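Clearing the Table After a Shared Lunch
Posted 3/8/24

This journal records small matters of household order at Tondcombe. The present entry concerns takeout containers, which tend to remain on the table well after a meal has ended. A paper cup and a clear plastic container with a foil tray inside are typical of what is left. 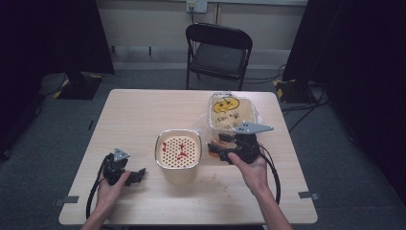

Should the foil tray be separated from the plastic container before disposal?
It should. The two materials are sorted separately here, and any sauce is to be scraped out first.

Lids are removed next and stacked. Cups are handled last, as they tip easily when carried with other items. The table is then brushed for crumbs and wiped along the grain with a damp cloth. The full procedure requires some 3 minutes. A revised schedule for the shelves will be posted in November.
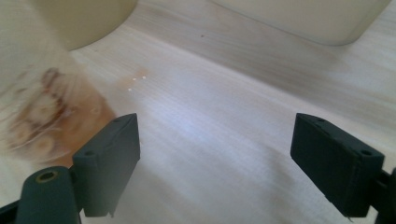
Pale wooden tabletop, with a cream-colored container at the corner.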